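Speaker notes, Thu 26 March, Lillance library, upstairs room
Talk: Keeping an old guesthouse going

Wait for the late ones. Water's on the left, clicker's a bit sticky so press it hard.

Hi everyone, thanks for coming out in this weather! I'm going to talk about running a small guesthouse in a building that was never meant to be one, and mostly I'm going to talk about bookings, breakfast and noise (mostly noise). Ask how many people here have ever slept above a kitchen. Let them groan.

Start with the first winter. We opened with 2 rooms and a phone that rang in the hallway, and I took bookings in a school exercise book. Read out the page where I'd put three families down for the same Saturday. Then the move to a proper calendar, which I fought for ages and now wouldn't give up for anything.

Money next, keep it quick. Breakfast nearly sank us. I was buying fancy pastries from Galtorau every morning and throwing half of them in the bin! Now it's toast, fruit, eggs if you ask the night before, and the complaints stopped. We did 141 stays last year and I can remember one grumble about the jam.
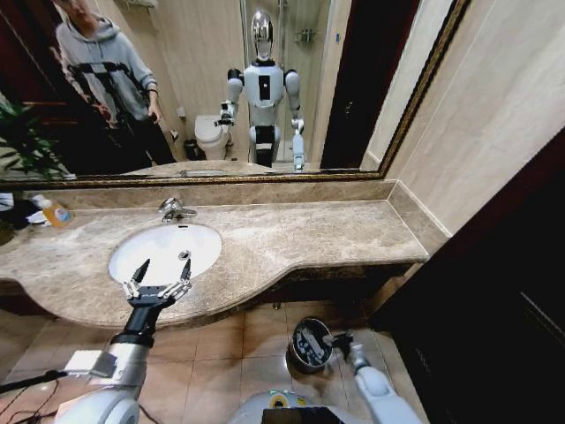 Loan La reckons I'm too soft on late arrivals, and that anybody turning up after ten should pay for the privilege. Fair enough, and she's told me so more than once. My answer is a key safe and a note with their name on it. Get the room to argue about this one, it always livens things up.

Noise! The story about the wedding party from Pravard, the ukulele and the neighbour's dog. Don't rush it. Then the dull fix: rugs, felt under the chair legs, door closers. The lot cost me $400 and I wish I'd done it in the first month.

Finish on the quiet season. We shut for 15 days in May, and I used to feel guilty about that. Tell them about the year I didn't close and cried over a fitted sheet.

Questions. Thank Ka-ming Tsang for the chairs. Leave the sign-up sheet by the door.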